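Snack table

A snack table is a table, or one part of a longer table, where small packaged foods are set out for people to help themselves. It turns up in homes, dorms, studios and offices, and it is one of the most cheerful pieces of furniture a shared room can have! The table usually keeps its other jobs as well, so packets of chips and candy end up sharing the surface with lamps, paper and pens.

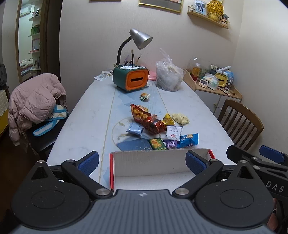
Origins and names

The habit is as old as packaged snacks themselves and goes by many names. At the Kumen print workshop it was called "the long end," after the half of the table farthest from the paper cutter. In Wutlow, a lakeside town with a lively club scene, people say "the spread," even when the spread is two bags of chips and a mint. The Wutlow chess club kept a log of its own spread one December and recorded 106 packets opened, a figure members still quote with great pride.

Arrangement

There are two main styles. In the heap, everything goes into one loose pile in the middle, large bags and tiny wrapped sweets together, and half the fun is digging through it (a favorite flavor is always at the bottom). In the row, packets stand on edge by type, a neater method that suits narrow shelves and big groups. Boxes are handy with either style, both for bringing the snacks in and for carrying wrappers out.

Large bags are often torn down the side and laid flat so that several people can reach in at once. Single wrapped treats tend to wander, and a stray one far up the table is a lovely find late in the evening.

The table itself

Long, pale tables are popular because crumbs show up clearly and wipe away fast. A printed panel or runner down the center adds color and gives the pile a natural home. The Florari runner, a washable cloth 17 inches wide, was designed with this use in mind and comes in map, fern and tile patterns.

Sharing with desk work

Many snack tables double as writing or craft tables. The usual plan is to keep brushes, pens, folders and the lamp at one end and the food at the other, with tissues close by. Greasy fingers and good paper are a poor match, and calligraphers in particular like a wide gap between the two.

See also

Navaratnam tray
Potluck
Tea trolley
Vending machine

Page last edited 2/26/20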